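Graduate Scholarships and Athletic Eligibility – Community Help

Posted by Raghda Saliba, 15 February 2020

I am completing an undergraduate degree and have been offered a place in the Stastitz Graduate Athlete Award at Vustance College. The letter of offer states that recipients must complete 200 hours of training and community coaching over the academic year. It does not state whether hours spent traveling to away games are included. I would also like to know whether the award may be held together with a departmental grant.

Answer 1

Travel time is not counted. Only supervised training, scheduled games and approved coaching sessions are entered on the hours record, and the record must be signed by the head coach at the end of each term. The award may be held with one departmental grant, provided that the grant does not cover the same tuition charge. Recipients should declare the grant in writing before registration – late declarations have delayed payments in the past.
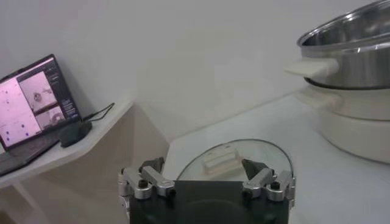

Does the award cover housing during the summer term?

Housing support ends in May. Recipients who remain on campus after that date pay the standard rate of $555 per month, and applications are made through the Abou Jaoude Residence office.

Answer 2

I held this award two years ago with the volleyball team. Coaching at the Clustance youth clinics counted in full for me, 69 hours in total. I am not certain about grants. You may wish to ask the graduate office, as the rules may have changed.

Answer 3

Same question here, for soccer.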